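Heritage Dance and Its Audience: A Study of the Dukham Harvest Performance

Project report submitted in partial fulfillment of the requirements for Community Arts, second semester

1. Background

The Owino Dance Circle has presented a harvest performance at the Dukham town theater each August for 22 years. The program combines group dances, sung verses and short spoken scenes, most of them taught to the dancers by older members. This project examined how the audience for the performance is made up, how people learn of it, and what they would change. It was carried out with the consent of the Circle and under the supervision of the department.

2. Method

A printed questionnaire was handed out at the Saturday evening performance and collected at the doors. It contained nine questions, six of them with fixed answers. Completed forms were returned by 244 people. In addition, 27 interviews were held with dancers, musicians and parents in the weeks that followed. Interviews took place at the Circle's rehearsal hall on Branex Street or in the homes of participants, according to their preference. Notes were taken by hand and typed the same day.

Attendance records were made available by the theater. They show that 2,959 tickets have been issued for the harvest performance since electronic ticketing was introduced. Earlier seasons were recorded in paper ledgers, which are incomplete and were not used.

3. Findings

Most respondents had attended at least once before. Family connection to a performer was the most common reason given for attending, followed by an interest in the music. Printed posters were named more often than the theater's website, and many older respondents had heard of the date by telephone.

Responses to the program itself were favorable. The Jikamach, a line dance that closes the first half, was the item most often named as a favorite. Several respondents asked for a short written explanation of its steps and of the verses sung with it. The length of the intermission drew the largest number of complaints.

Dancers interviewed for the project spoke mainly of rehearsal. Younger members found the spoken scenes harder than the dances, particularly where the text is not in English. Parents raised the cost of costumes, which are sewn privately and passed down between families where the size allows.

4. Interviews in the Home

Home interviews were longer than those at the hall and produced more detail on how dances are taught. Participants often brought out programs from past seasons or sang a verse to make a point. These verses were noted only where permission was given. 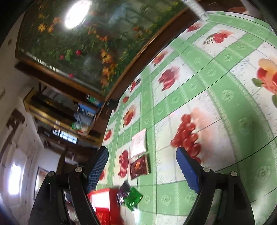
Figure 1. Table with a fruit-patterned vinyl cloth.

5. Limitations

The questionnaire was offered in English only and at one performance. People who left at the intermission are not represented. Interview participants came forward by choice, and former members of the Circle were not approached.

6. Recommendations

It is recommended that the Circle print a one-page guide to the Jikamach for inclusion in the program, that the intermission be shortened, and that a costume exchange be held before rehearsals begin. A translated questionnaire should be prepared if the study is repeated. Copies of this report have been deposited with the Circle and the department office.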